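Part 2: Setting up your block board

Okay, you've got the box open and the packing paper all over the floor (same here, every single time). Part 1 was about choosing a board. In this part I'll get you from a bare board to a first play session with the Plimimden shape blocks, and I'll throw in the little things I worked out by doing them wrong first. None of it is hard, I promise!

What you'll want nearby

Your board. Mine is a Gravular 509, a plain maple one made from glued strips. Any flat board with enough space for little elbows will do fine.
Your blocks. I use eight for a first session and leave the rest in the bag.
A soft cloth, slightly damp.
A second cloth, dry.
A tray or bowl with low sides for the blocks you aren't using yet.

Getting the board ready

1. Wipe the board with the damp cloth, going along the strips. Then flip it and do the other side too. I skipped the underside for months and it was amazing what I found under there.

2. Dry it right away with the second cloth and stand it on its long edge to air. I do this before breakfast and it's ready by 11.

3. Run your palm over the top and then along all the edges. You're feeling for anything rough. If you find a spot, go over it lightly with fine sandpaper and wipe again.

Caution: Don't soak the board, and please don't put it in the dishwasher. Glued strips and long hot baths do not get along. My first board came out shaped like a potato chip - I still have it, it holds mail now.

4. Put the board down on a flat table. Press on each corner in turn. If it rocks, turn it over and try again, and if it still rocks, slide a thin rubber mat underneath.

Note: A few small marks on the wood are fine. Boards pick them up, and the kids couldn't care less. The strips won't match each other exactly either, some come lighter and some more honey-colored, and I like it better that way.

Checking the blocks

5. Tip the blocks into the tray, not straight onto the board. They're plastic and they're loud!

6. Look each one over for cracks or sharp bits. Anything cracked goes in the trash, even if it's everybody's favorite heart.

7. Wash them in warm soapy water, rinse, and lay them out on a towel. The ridges on the stars hang on to soap, so give those an extra rinse.

Caution: Small blocks and very small kids are a bad mix. Check the age on your own package, stay in the room, and count everything back into the bag when you're done.

Laying out the first group

8. Pick blocks that repeat a color in different shapes. It gives kids two ways to sort, and they'll usually pick the one you weren't expecting. I like a couple of cylinders and a couple of stars in there so there are some easy matches.

9. Start at the back. Stand the triangular prism up with its point on top and put a cylinder on either side of it. Tall things in back means small people can see everything from their chair.

10. Fill in the middle with the stars and the cube. Don't fuss over straight lines. Close together is what you want, so it looks like one little crowd to pull apart.

11. Finish with two blocks in front, and leave a gap between them so the cube can peek through. Keep the whole group toward the far side of the board. All that bare wood up front is the sorting space, and they'll need every inch of it.

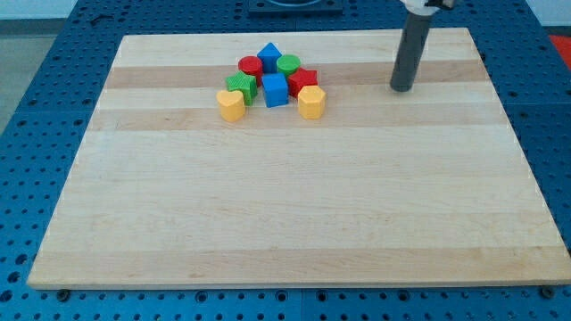

First layout, step 11: eight blocks grouped toward the back of the board, yellow heart and yellow octagon in front.

If your group comes out a bit wonky, leave it. One of my stars nearly always ends up leaning and it has never bothered anyone but me.

12. Now ask for one thing only. "Can you find the red ones?" is plenty. Wait longer than feels natural before you help (this is the hard step, for me anyway).

13. When the colors get easy, push everything back together and ask for shapes. Stars first, then the round ones.

Note: If you have the Iroseck sorting cards, hold off on those until the second or third session. Cards plus blocks plus a new board is a lot for one morning, and the cards end up getting chewed.

Packing up

14. Count the blocks back into the bag, wipe the board with the dry cloth, and store it flat or on its long edge. Keep it away from the heater, especially once October comes and everything gets cranked up.

Oiling the board is in Part 3, along with what to do about crayon.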